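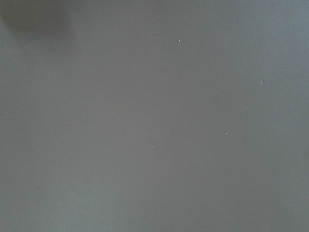 Overnight train to Nostville — worth it?

gasholm_tom
Thinking about the night train from Gasholm to Nostville in June. It's 355 for two in a sleeper, 112 if we sit up. Has anyone done it lately?

Hermine Pfister
Did it last year in the sleeper. Clean sheets, a sink that worked, and we got in 20 minutes late. The dining car closes early, so eat before you board. I'd pay for the bed again.

railbird556
I wouldn't. The stretch after Prorkska is rough track and I was awake for all of it. Sit up, save the money and get a hotel room when you arrive.

gasholm_tom
Sitting up all night at my age is not going to happen. What about food if the dining car is closed? We usually bring sandwiches and bottled tea.

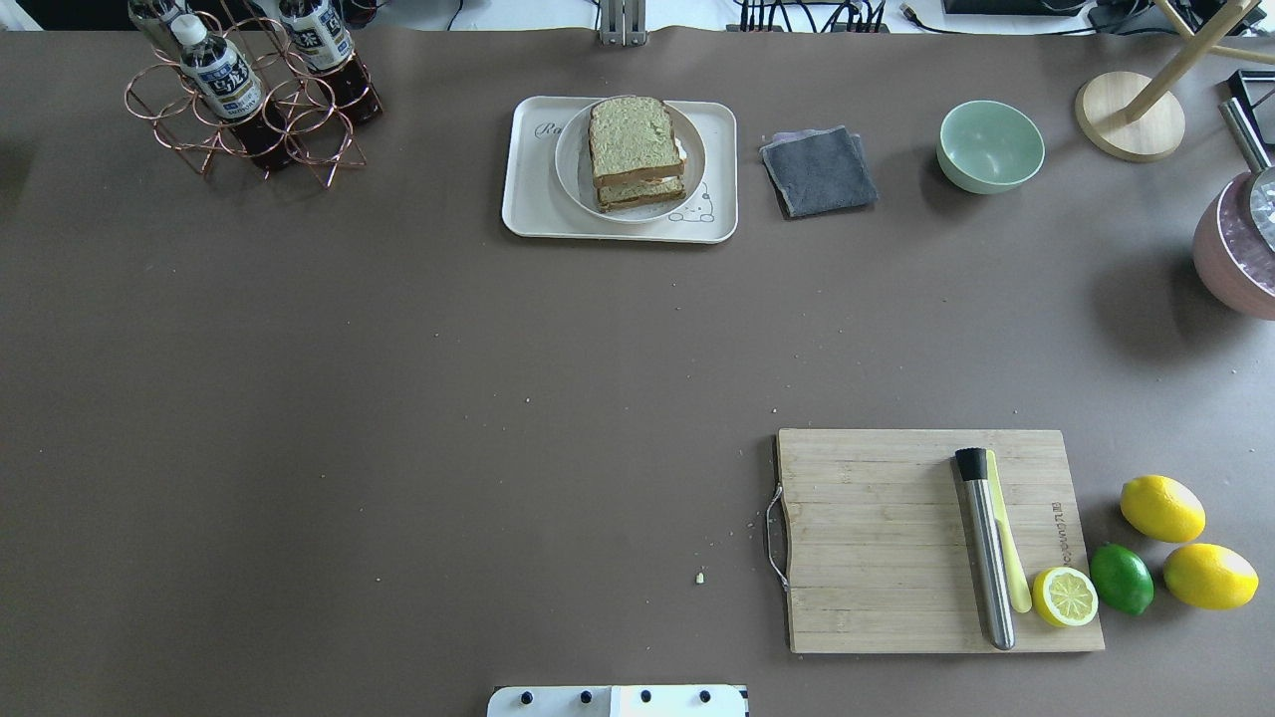
Tibor Szalai
Bring more than you think you need. There's a kiosk on the platform at Prorkska but the stop is short and the line is long. And I disagree about the track — they relaid most of it. Ask for a berth in the middle of the car, away from the wheels.

railbird556
They relaid the southbound side. He's going north.

Tibor Szalai
Both sides. I rode it north on 3/25/24 and slept until the conductor knocked.

gasholm_tom
OK, booking the sleeper. Middle of the car, lower berths if they have them.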